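Four weeks with the Eleo countertop dishwasher, and I'm smitten
Posted Sep 20, 2020 in Kitchen, Appliances

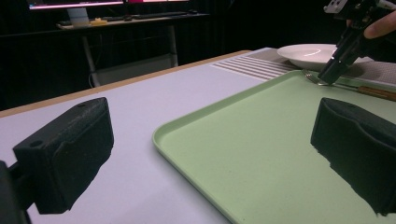 My favorite fork, wooden handle and all. Hand wash only!

So I finally did it. After two years of reading spec sheets for fun (yes, really) I bought a dishwasher for a kitchen that has no room for a dishwasher. It's the little Eleo, the countertop one, and it lives to the left of the sink where the bread box used to be. The bread box is on top of the fridge now and I can't say I miss it.

I went back and forth between this and the Strebel for most of the summer. The Strebel looks gorgeous and has a glass door, and I love a glass door on anything. But it's deep. I taped its outline on the counter with painter's tape and lived with the tape for a weekend, and I kept setting my coffee down inside the dishwasher. The Eleo outline left me enough counter to roll out a pie crust, as long as it's a small pie.

It came from Arnwood, the appliance place out in Clendton, which is a bit of a drive but they let you open and close the doors on everything as many times as you want. Soledad Ventura at the counter must have watched me slide the same rack in and out a dozen times. She also told me to check the faucet threads before I took it home, and I'm so glad she did! Mine needed an adapter, the brass kind, and she found one in a drawer under the register.

Setup took me one evening. The hose clips onto the faucet, the drain hose hangs in the sink, you plug it in and that's it. The manual says to run it once empty with no detergent, so I did, and I pulled up a chair and listened to the whole thing like it was a concert. It's quieter than my range hood. You hear a swish, then a pause long enough to make you think it quit, then more swish.

A few things I've learned since:

The quick cycle is great for glasses and breakfast bowls and not much else. Oatmeal laughs at it. If there's oatmeal, use Normal.

Tall plates go in the back row. My dinner plates fit with a hair to spare, but my big pasta bowls knock against the spray arm, so give the arm a spin by hand before you shut the door. I skipped that once and heard a clunk every few seconds until I gave in and stopped it.

Use less detergent than you think. I started with a full tablet and everything came out with a chalky film. Half a tablet is plenty with our water, and now I've switched to powder so I can measure it out with a teaspoon.

Clean the filter. It twists out, it takes a minute, and you'll be happier if you do it before it smells.

And keep your wooden handles out of there. Same goes for the cutting boards and the good knife. I still wash those by hand while the machine runs, and I kind of enjoy it now that it's three or four things and not a mountain.

Now, power, because my friend Beat Pichler asked me right away (he asks about power on everything, he has a meter he lends out and I've got it on the kitchen shelf right now). The heated cycle peaked at 815 watts on his meter. My electric kettle, on the same outlet, pulled 1636! I'd been bracing for the dishwasher to be the hog in that kitchen and the kettle has it beat by a mile. I don't run them together, though. I did that with the toaster one morning and spent the next ten minutes looking for a flashlight and the breaker box.

Things I'd change: the door doesn't stay put when it's halfway open, so it wants to drop on your knuckles. The buttons beep and I can't find a way to shut the beep off. And the silverware basket has one slot that's too narrow for any spoon I own. Small stuff. I've used the thing every single day and I still grin when I open it and the steam comes out.

If you've got the Strebel I'd love to hear how the glass door holds up, especially with hard water. Does it spot? Do you have to wipe it down every time? Leave me a comment, I read every one.

Next up is the range hood, which sounds like a truck and has to go. I already have the painter's tape out.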